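Home / Community / People
Siham Haddadin on eight years of the Hornville night choir

Siham Haddadin is late, I'm later. We end up on the back steps of the old school in Hornville with two coffees and a bag of pretzels.

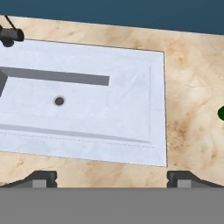

She started the choir with 21 people and a borrowed keyboard. Most of them couldn't read music. Still can't, a lot of them. "I teach by ear," she says. "You sing it, they sing it back. If it's bad we laugh and go again."

Rehearsal starts at 9 p.m., which sounds nuts until you hear who comes. Nurses coming off shift, line cooks, parents who finally got the kids down. Howard Ackroyd drives a delivery route and has to be up at four. He hasn't missed one since June.

"I told him go home, sleep," Haddadin says. "He said he sleeps better after."

No auditions. That was a fight early on. Amber Bramwell, who ran the daytime choir back then, figured the sound would be a mess. Was it? "Oh, it was terrible! First concert, the altos came in a whole verse early. A whole verse. I just waved at the tenors to catch up."

Bramwell sings with them now. Second row, alto.

The money part is less fun. Last year's concert brought in 2394 dollars, most of it gone on heat and sheet music for the ones who do read. She wants a real piano. She's been quoted prices on a used one and would rather not say them out loud.

I ask about the song everybody brings up, the one called Bornine. She wrote it on the bus, she says, in the back of an apointment book. It has four lines and no real ending. People kept asking for the words so she quit saying no.

"My mother hummed something like it. Not the same. I changed the middle becuase I couldn't remember the middle."

Next concert, they've got 164 seats and she wants every one filled. Nervous? "About the altos, yes."

Then it's five to nine and somebody's calling her from the door. She takes the pretzels with her.

Interview by Hayley Kershaw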